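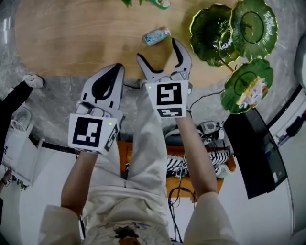

Szu-yu Tai
October 4, 2023
6 comments · 2 shares

I started printing the second version of the hand grippers in March and finished the pair last week. The first version worked, more or less, but the fingers were too stiff and the trigger hurt after a while. This post is mostly notes for the people at the Grumville workshop who asked for the settings, and for me when I have to make another set.

The grippers are white with black pads inside the fingers. There is no motor in them. You hold one in each hand and squeeze, and the fingers close. What gets recorded is where each gripper is and how far it is open, and later the arm tries to do the same thing. The arm is a separate project and it is still in pieces on the Jatoi bench.

Fingers first. I printed six sets before I got a curve I liked. The earlier ones were straight and met only at the tips, so anything round rolled out when I squeezed. The curved ones close to a rounded point, which is good for thin things, and they open into a wide V. A small can lying on its side fits between them with room to spare. Cans are my main test object now. They roll if you nudge them and they dent if you squeeze too hard, so I find out quickly when I've been careless.

The pads took longer than the fingers. I tried foam tape first and it peeled. The black padding I'm using now came from Vurneo in a 30 cm strip, and one strip does both grippers. Rough up the plastic before gluing. I skipped that on the left one and had to redo it.

Each gripper has a cube mount at the base with a black-and-white square marker on the face. In version one the marker was flat on the back of the hand, and tracking dropped out every time I turned my wrist. The cube gives me more sides to put a marker on. The print has to be matte. I used glossy sticker paper the first time and lost an evening to reflections before I figured out what was wrong.

There is a small green light by the marker on each cube. I added it after doing an entire session with the left gripper switched off. If both are green, I start.

Weight is 178 grams for each gripper with the cable attached. I would like to get that down. Most of it is in the cube, which I printed with thicker walls than it needs.

Cables are still the worst part. The one on the right gripper loops out to the side, and it will catch on whatever is near the edge of the table. Plates, usually. I have a sleeve clip half designed — it keeps the loop short but pinches when I bend my elbow, so it isn't ready to share.

So far I have 112 recordings saved and 67 that I would keep. The rest are mostly early ones where I was too fast. Moving at normal speed feels slow when you're doing it, but the tracking wants it slower than that. I also learned to keep my sleeves back from the markers. A loose cuff over one corner is enough to lose it.

Several people asked about the files. The fingers and trigger are on the Flirnstead shared drive in the folder marked v2. The cube is there too, but please wait for the thin-wall one if you can. Print the fingers standing up, with supports only under the hinge. Lying flat they split along the layers, and I have a jar of broken ones from finding that out.

Next job is the sleeve clip, then a lighter cube. After that I have to go back to the arm and sort out the elbow joint, which has been sitting with one bolt missing all summer.

Last updated: October 2023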